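Pundau tabletop set: README and house rules

Last edited 4 September 2018. If your copy says something different from this one, believe this one.

Hi! I look after the Pundau set, which is the wrist-camera part of the grasping work we do at Rerkance. I've rewritten this file because the old one had grown into a pile of notes to myself, and people kept (quite fairly) asking me what half of them meant. It's partly a data card and partly the rules we record and label by. If you only want to load the files, skip to the folder section. If you're going to drive the arm or label anything, please read the whole thing. It's not that long!

What's in the set

There are 917 episodes and 2,094 grasp attempts. An episode begins when the operator presses record and ends when they press stop, so one episode can hold a single attempt or a whole string of them, including the bad ones. We keep failures. I'd go further than that and say please don't make me beg for them — a set where the gripper always wins is no use to the planning people.

353 of the episodes are held out for testing. The list is in heldout.txt and it doesn't change between releases. If you train on those by accident, tell me and we'll sort it out, but don't quote the number you got.

All pictures come from the small camera by the gripper. There's no overhead view in this release. Peden has an overhead set with a different folder layout, and the two weren't recorded together, so please don't try to line them up by timestamp. I know somebody will. I tried it myself and lost an afternoon.

Folders

Each episode has its own folder with the camera images, a joint log, a gripper log and a notes file. The notes file is plain text, typed by whoever was driving, and it's the most useful thing in there. Spelling is not checked. Times in the logs are seconds from the start of the episode, never clock time.

If a folder has a file called HOLD in it, leave that episode alone until the file is gone. It means one of us is partway through fixing something.

Rules for driving

1. One person drives, and that person has the stop button in reach the entire time. Handing over means stopping the arm first, saying "yours" out loud and hearing "mine" back. It feels silly for a day and then you don't notice it.

2. Hands stay off the tabletop while the arm is enabled. Fixing the tray, nudging an object, picking a crumb of something off the surface: stop first, every time. Slow mode doesn't count as stopped.

3. Open the gripper fully and close it fully before the first episode of a session, and watch both fingers while you do. If one lags behind the other, stop there and write it down. We don't record with a gripper we're unsure about.

4. Don't stage the bench. If the tray has moved over from where it was last time, fine. If the surface has marks on it, also fine, as long as it's safe to work on. What I don't want is somebody tidying between attempts inside one episode, so that things jump about in the images with nothing in the log to match.

5. Approach speed stays at the posted limit until contact. After contact you can use your judgment, within the force limit. The force limit is not a suggestion and it isn't yours or mine to change in the config. Toàn Ninh signs off on that one, and he wants it in writing.

6. If you hit stop in a hurry, keep the episode and put the word STOP on the first line of the notes. You won't be in trouble. I would much rather have ten needless stops on file than one that got deleted out of embarrassment.

Rules for labeling

Most of the arguments we've had were about this section, so I've tried to be blunt.

Label each image from that image. Don't scrub back to find out what the thing was and then carry the name forward into a view where you couldn't have known it. When something fills the view and you can only tell its color and that it's curved, the label is "object, close" plus the color. We have a separate field, object_from_notes, for what the driver said it was. Keeping those two apart is the single best decision we made (it was Bình Ngô's idea, and I argued against it for a week).

The same goes for contact. A finger in front of an object and a finger pressed against it can look identical from the wrist, so contact comes from the gripper log. If the log is missing, use "contact unknown". Please don't guess from shadows.

Marks and specks get the tag "surface_mark" and a rough color if they're easy to see. No cause, no material. If the same mark sits on the wall and you're tempted to write a story about it, resist! The tag is the same for wall, table and gripper, and there's a second field that says which.

Overexposed areas get "no detail". That includes white background that has gone completely flat. Don't draw a table edge through it just on the grounds that you know the table has to end somewhere.

Anything past the edge of the table is "room". We don't label poles, blurry yellow things, blurry green things or floor. It's a rule about time more than anything else, and if a later project needs the background they can go back and do it. 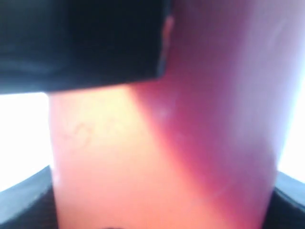

Dark finger at upper left in the first one, both finger tips close together in the second.

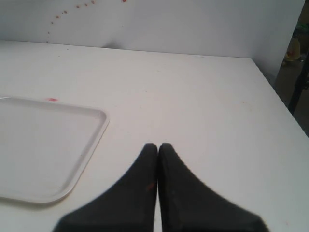
How we'd label those two

The first gets "object, close", red to pink, with one finger visible and contact left to the log. The white on both sides is "no detail". There are faint lines on the lit part of the object, and I'd tag them surface_mark and leave it there. Two people have read them as writing and neither could tell me what it said, so the text field stays blank.

The second gets "tray, partial", empty, and "fingers, two". The gap between the tips is narrow but you can see table through it, so the finger state is "near closed" and not "closed". The red dots on the wall are surface_mark, wall. The smear just past the tray is surface_mark, table, and the fleck on the left finger is surface_mark, gripper. It's small, so zoom in before you decide an image has no gripper mark.

Checking

Each episode is labeled by one person and checked by another. When they disagree they talk for five minutes, and if they still disagree, the vaguer label wins. I stand by this even though it annoys everyone at least once. The disagreement goes in the notes with both sets of initials.

We send a sample of each release to Van Wyk, who label it cold with only this page to go on. Where their labels don't match ours, I treat it as a problem with the page first. The "near closed" wording came out of that, and so did the "room" rule.

Known problems

Very close objects are blurred. The camera has fixed focus and I'm not going to fix that in this set.

Color drifts a lot on anything curved and brightly lit. The same object can run from pale orange to purple-pink in one image, so please don't use the color tag as an object ID.

The gripper log sometimes starts a moment later than the camera. The offset is written in the notes when we know it. When it isn't there, we don't know it, and any offset you work out yourself should be marked as yours.

Some early episodes have very short notes. "ok" is not a note, and yes, some of those are mine.

Using it

Fine for grasp planning, finger detection, exposure work and teaching. Please don't use it to make safety claims about a gripper. Nothing was recorded with that in mind and the test conditions are nowhere near controlled enough.

If you publish with it, give the release name and say whether you used the held-out list. The next release is planned for November and will keep the same folder layout, with a longer notes template.

Found a wrong label? Send me the episode folder name, the image and what you think it should be. Don't edit your copy and send the whole thing back, I can't merge it. One line per fix in a text file is perfect.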